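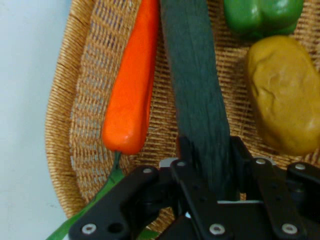 Play Kitchen Sorter and Packer – Part Time, October Start

Skorex rents out play food sets to preschools, waiting rooms, libraries and family centers. A set goes out, gets used hard for a season, and comes back to us to be checked, cleaned and made up again. We have 233 sets in circulation and need one more person on the returns table.

The job is mostly baskets. Each vegetable set is packed in a woven basket with a carrot, a pepper, a potato and whatever greens belong to that set. Sets come back mixed up. A potato from one school ends up with another, leaves get pulled off, and now and then we get a real onion. You will sort all of this out and put the sets back together so they can go on the shelf.

What you will do

Empty returned baskets and sort the pieces by type.
Check every piece for cracks, bite marks, loose stems and faded color. Put damaged pieces in the repair bin with a slip saying what is wrong.
Wipe down the plastic pieces and brush out the baskets. Crumbs and sand collect in the weave, mostly under the rim.
Check cutting boards for marks and rough edges. Small marks are fine. Splinters are not.
Repack each set from its card, sign the card and shelve the basket.
Enter finished sets in Bralterix, our stock program. We will show you how. It takes a morning to learn.

Our parts shelves hold 2,333 loose pieces at the last stock check, so it helps if you like putting things where they go.

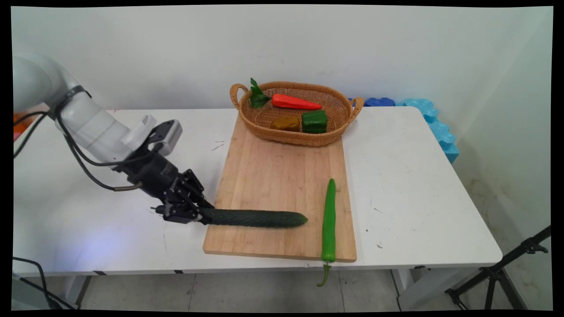

Vegetable set with basket and cutting board, cucumber and chili pepper out on the table.

Hours and pay

Twenty hours a week, 8:30 a.m. to 12:30 p.m. We can move the start by half an hour either way if you have a school run. Pay is by the hour and is discussed at the interview – the rate is the same for everyone on the returns table. The first six weeks are a trial period. After that the job is permanent if both sides want it to be.

In our busy stretch, after the summer returns, we may ask for extra hours. You can say no.

What we ask for

No diploma or past experience needed. You should be able to stand for part of a shift, lift a packed crate and read a packing card in English. You need to see small differences in color, because two of our pepper types are close to the same green and go in different sets. Neat handwriting is useful for the repair slips.

If you have worked in a toy library, a daycare or a stockroom, please say so in your application.

Where we are

Second floor of the Gillies building, 206 Warnitz Road. There is a freight elevator, and parking behind the building. The 109 bus stops across the street. There is a small kitchen with a fridge and microwave.

You would work with Calum Gunn, who runs the returns table, and Hanyu Wei, who does repairs and repainting. Heather Dow handles pay and schedules.

How to apply

Send a short letter and a phone number to Keir Rankin at the address above, or leave them at the front desk before 4 p.m. A resume is welcome but not required. Tell us which hours you can work and when you could start.

We invite people in for an hour. You will get a tour, a talk with Keir and Calum, and one mixed basket to sort and repack with the card in front of you. It is not timed – we want to see how you go about it. You will hear from us either way.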